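Same gripper on two arms, two controllers, very different results on small round parts
Arms and end effectors > Grippers
Posted April 30, 2026 by Tibor Vincze

I have two arms on one rail, both fitted with the same model of Gimimen two-finger gripper. The left arm runs on an Altent controller and the right on a Cervantes. The plan was to run both for a while on the same parts, pick one controller and put it on both arms. I can't pick, because I don't trust the comparison.

The parts are stationery, mostly: pens, markers, caps and short cylindrical pieces. Each arm approaches from above, closes, lifts, holds for a moment and puts the part down again. I log commanded width, reported width, motor current and whether the part is still there at the end of the hold. 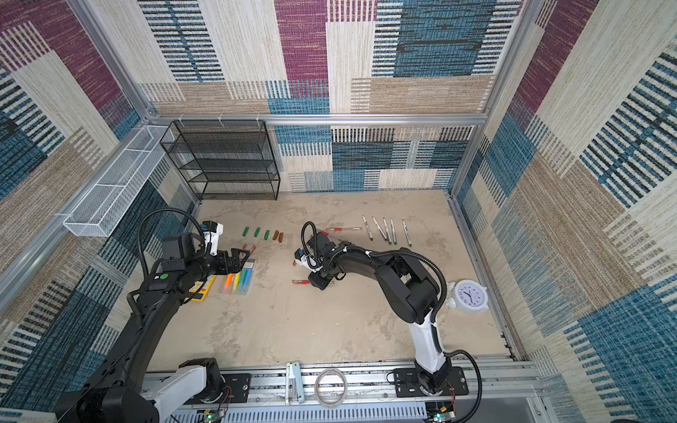 Both arms over the floor of the cell, right gripper holding a small copper-coloured piece.

After 948 attempts the totals look like this. On long parts such as pens the two are close enough that I'd call it a tie. On short round parts the Altent side drops or misses far more often. The usual failure is that one finger touches first, the part rolls, and the second finger closes on the end of it or on nothing. The Cervantes side does it too, but much less.

What I have already checked:

Finger pads are the same age and swapped side to side once. No change.
Tool centre point was re-taught on both arms in the same session.
Closing speed is set to the same number in both controllers, though I'm not certain the number means the same thing in both.
Current limit is the same on both.

The wrist camera is a second worry. It gives the final correction before the close, and the floor is pale and a bit shiny. There is a bright patch in the view near the pens, and the part position jumps when the part is close to it. I have 2 exposure settings saved and neither fixes it.

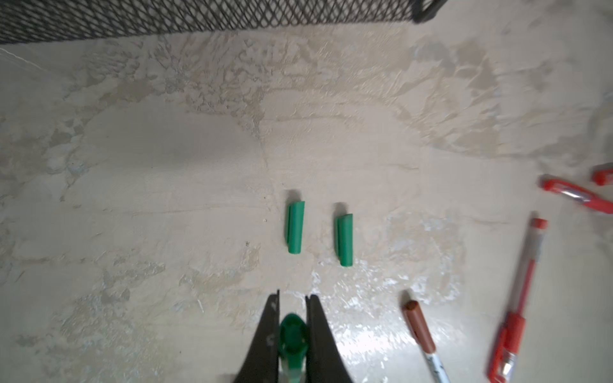 Photo: Tibor Vincze / Trascombe bench log

So: is this a controller difference, a camera difference, or am I measuring something else? I would like to settle it before I order another controller, and I have until September to do that. Swapping the controllers between arms is possible but means re-running the cables, so I'd prefer to try other things first.

Zulmira Cunha

Your closing speed is the first thing to look at. You said you aren't certain the number means the same thing in both, and I would assume it doesn't until you've measured it. Controllers often take speed as a share of maximum, and the maximum can be the motor's, the gripper's or whatever was typed in at setup. Time a full close from wide open on each side with nothing between the fingers. If the times differ by more than a few per cent, your totals compare two speeds.

Second, check whether each controller closes by position or by current. With a soft part or a long one you won't see much difference. With a short round part lying loose on a flat floor, a position-mode close will push the part with the first finger for as long as it takes the other finger to arrive. If your centring error is a millimetre or more, the part starts to roll. A current-limited close has the same problem but slows sooner if it is tuned properly.

Third, treat centring as a separate test. Do this on both arms:

Turn wrist camera correction off.
Place one part by hand against a simple stop so it is in the same spot every time.
Teach that spot on each arm.
Run a batch, then shift the taught point sideways in small steps and run again.

You want a curve of success against sideways offset, one per controller. If the curves match, the controllers are fine and your trouble is in the camera correction. If one curve is narrower, you have a real difference in how the close is handled. Mixed trials on a cluttered floor can't give you that, however many you run.

On the floor layout: keep the small parts in a row with gaps if you like, but change which one you start from. If the left arm always starts at one end and the right always starts at the other, you have put a layout effect into the controller result.

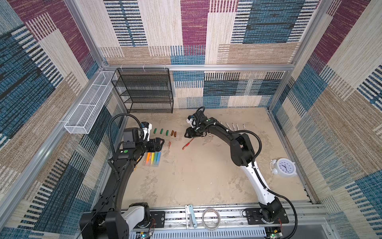
Does it matter that the two arms share one rail?

It can, if one arm is moving fast while the other is making its final approach. Run a batch with the other arm parked and compare the spread in reported width. If the spread doesn't change, leave it alone and go on to the speed test.

For the bright patch, I would stop adjusting exposure. Move the lamp, or put a matte sheet over the floor for one batch and see whether the jumps go away. A cheap test like that tells you more than a third exposure setting will. Also log the correction the camera asks for on every attempt. You are logging whether the part was held, but by then two or three causes are mixed together.

One more thing. Drop the current limit as a common setting. Same current does not mean same force once the two controllers filter it differently. Put a small load cell between the fingers -- even a kitchen scale with a lever will do for a rough check -- and set both sides to the same force.

gantry_pete

just go with the Cervantes. Had an Altent and sent it back. Menus are awful

mlk_offset

Agree with most of the above. I'd add latency. I ran a similar comparison with one gripper moved between two controllers, and the difference came down to the delay between the last camera correction and the start of the close. One side had 18 ms more than the other. That sounds small, but the wrist was still settling, so the fingers closed on a point the arm was passing through.

Adding a fixed dwell before the close on both sides removed nearly all of it. Try 100 ms to begin with, which is plenty, and cut it down once the numbers agree. If the dwell brings your Altent side up to the other one, you have your answer and can decide whether the slower cycle matters to you.

I would also split the parts into groups before doing any more totals. A marker held upright between the fingers, a pen lying flat and a cap lying loose are three different tests. A long barrel gives the fingers plenty to find and forgives bad centring. A cap gives you very little. If your part mix was not the same on both arms, the overall success rates mean nothing, and even with the same mix I'd only compare within a group. Pens lying across each other should be their own group or left out.

Keep the pads clean too. Ink on rubber changes the grip, and it builds up slowly enough that you'll blame whatever you changed last.
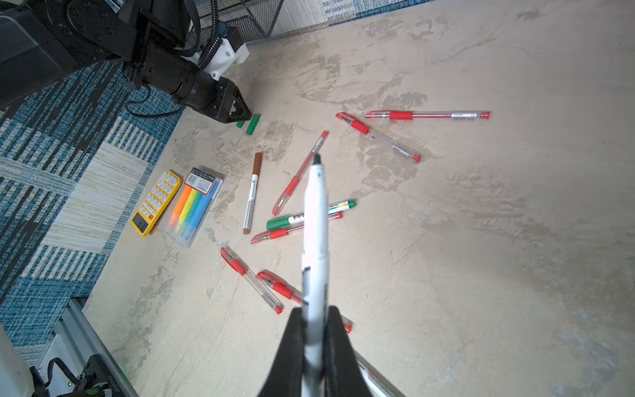 Tibor Vincze: Timed the close as Zulmira suggested. The Cervantes side takes nearly twice as long from fully open, so the speed numbers do mean different things. I've slowed the Altent to match and the short parts are already better, but not equal. Next is the dwell, then the offset curves with the camera correction off. Part mix was not balanced either -- the left arm got more of the short pieces because they were nearer to it. I'll have to throw out the first set of totals.

Zulmira Cunha: Keep the raw log. The reported widths are still good for checking the spread, even if the success rates aren't. And do the offset curves before the dwell if you can. Changing the timing first means you'd be running them twice.

mlk_offset: If it helps, step the offset by half a millimetre and go both ways from centre. Mine wasn't symmetrical, and the cause was one finger sitting slightly proud of the other at its mount.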